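Two-arm robot drops or jams the file box when putting it in a cabinet (student project)

Posted in Robotics Clubs and Class Projects
21 February 2018

Mārtiņš Žukauskas
Our class project this term is office filing with a two-arm robot. The job we picked is to open a low cabinet, put a plastic file box on the shelf and close the doors again. We drive the arms by hand first to record the moves, then play them back and adjust. The arms are on loan to the school until July.

Opening the doors is fine. The trouble is the box. It is flat, blue and still in its plastic wrap, and both hands have to hold it. If I set the grip force low it slides down in the fingers. If I set it high the two hands push against each other and the box turns. 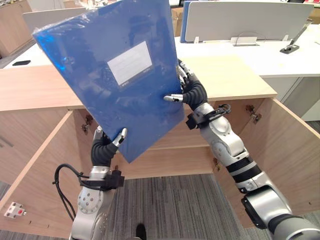
I have logged 104 runs since we started keeping a sheet, and 69 of them ended with the box on the shelf. Most of the rest failed at the same place, when the lower corner meets the shelf edge. The arms keep pushing and the controller stops with a force error. Then I have to back out and home both arms, and that takes seven minutes each time.

Should I be working on the grip or on the path? My partner wants to buy softer fingertips from Duretti but we don't have much left in the budget.

Trostotier
Softer fingertips. We had the same thing with lunch trays and new pads fixed it.

Agnese Lapiņa
I would leave the fingertips alone for now. If most failures are at the shelf edge, that is a path problem, and new pads will only hide it for a while.

First, take the plastic wrap off the box. Film slides over the plastic under it, so the fingers can be holding the film well while the box moves inside. You can't tune grip force against that.

Second, don't let both hands control position. Pick one hand to lead and let the other follow with low stiffness, so it gives a little when the box is loaded. That should stop the turning you describe. In most teaching software this is a setting per arm - look for compliance or stiffness in the arm menu.

Third, change how you come into the cabinet. Bring the box level outside the opening, stop, and then move straight in above the shelf. Lower it only when it is fully inside.
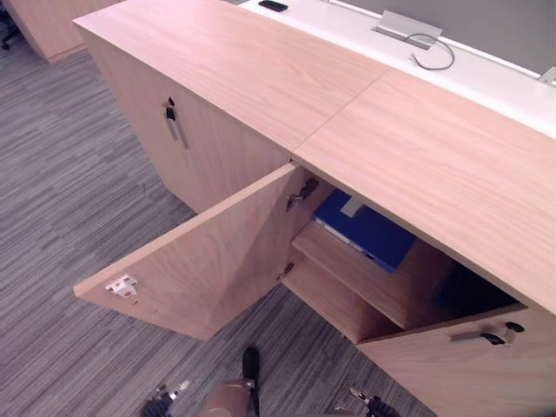 Photo: Skirkby Robotics Club

Measure the shelf height from the floor and not from the cabinet top. We measured from the top at Marikar and were off by the thickness of the board, which was enough to catch every time. Check too that the door is open all the way before the arms go in. If it swings back a little, your elbow will find it before your hand does.

Change one thing, do a set of runs, write them down, then change the next. If you do all three at once you won't know which one helped.

Mārtiņš Žukauskas
Thanks. The wrap is coming off tomorrow. I did measure from the top, so I will redo that as well. Is there a starting number for the stiffness on the following arm?

Agnese Lapiņa
It depends on the arm, so I can't give you one. Start at the lowest setting that still holds the hand up without the box, then go up two steps at a time until the box stays level.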